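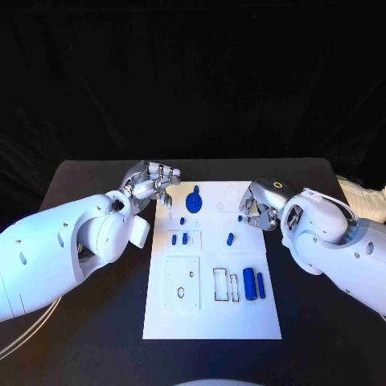 Should you lay a sheet of white paper down before you start on small parts? Every time, and a big sheet, bigger than you think.

Small bits on a dark table vanish. Simple as that. I lost a whole Sunday to one peg off a Varkirley kit, grey on grey, on my knees with a torch. Never again. A blue wheel on white paper, you see it straight off, and if it rolls you see where it went.

People will tell you trays. Raimonds Venckus at our club swears by trays, has 13 of them, stacked. Fine for screws. But a tray has sides, you can't slide a part along and look at it next to its template, and thats half the job in my view. Matching. Flat paper wins.

And the fancy mats! Hostex do one, green, with a grid all over it. The grid is the problem. Your eye goes to the lines. Paper has no lines, costs next to nothing, and when you've made a mess of it you bin it and get another. I had a roll off the Mulligan shop, 16 metres, still going.

Other thing, you can write on it. Draw round a piece, put an arrow, jot down what goes where before tea. Try that on a tray.

Only real complaint is draughts. Window open, paper lifts, bits everywhere. So tape the corners or shut the window. Not a reason to go back to bear table.

Anyway. Paper first, box open second. Most do it the other way round and then moan.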